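Looking After Soccer Gear at Home

Most cleats are ruined in the hour after the game, when they sit wet in a closed bag. Take them out as soon as you get in the door. Knock the soles together outside, then pick the mud from around the studs with an old butter knife. Dried mud comes off more easily than wet mud, so if they are caked, leave them overnight and brush them in the morning.

Pull out the insoles and laces. Stuff the shoes with newspaper and change it after an hour, then again before bed. Keep them off the radiator. Direct heat loosens the glue and the sole will start to lift at the toe.

Leather cleats need a wipe with a damp cloth and a thin coat of conditioner every few weeks. I use Buvwood, but any plain leather conditioner will do. Synthetic ones only need dish soap and water.

Drying jerseys indoors

Wash jerseys inside out in cold water and skip the fabric softener - it coats the fibers and the shirt holds sweat smell afterward. Rinse grass stains with cold water first, rub in a little liquid detergent, and wait 5 minutes before they go in the machine. Hang everything by the hem. A rack near a window works well as long as printed names and numbers face away from strong sun.

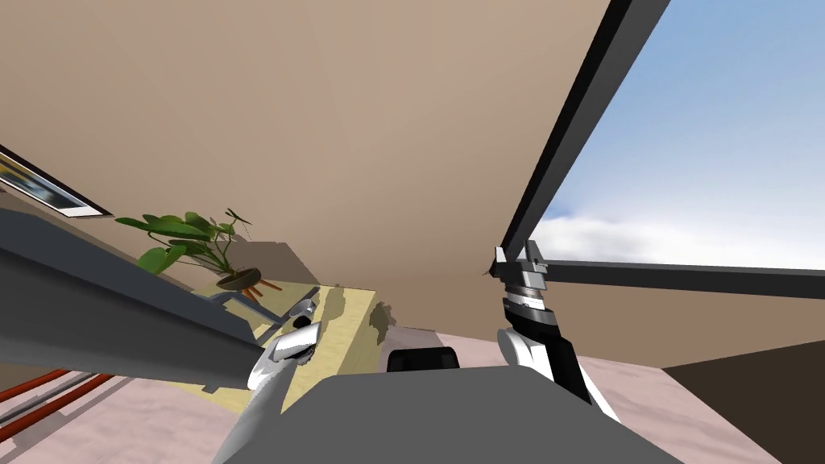

A big window and a blue sky.

Shin guards and gloves

Shin guards smell because the padding never dries. Wash them by hand in warm water with a spoonful of baking soda, squeeze, and stand them on end. Sleeves can go in with the jerseys.

Goalkeeper gloves should be rinsed under lukewarm water until it runs clear. Press the water out, don't wring. Iolanda Paiva, who kept goal for eight seasons, stores hers palm up with the latex slightly damp. If the palms stick together, wet them again before pulling them apart.

Balls

Check the pressure once a week during the season. A ball left soft in the garage over winter loses its shape, so let a little air out in the fall but not all of it. Put a drop of glycerin or silicone oil on the needle before it goes into the valve - a dry needle can tear it. Needles bend and get lost. Keep a spare taped to the pump.

By September the kids' cleats from last fall are usually too small. Clean them before you pass them on, and put in new laces.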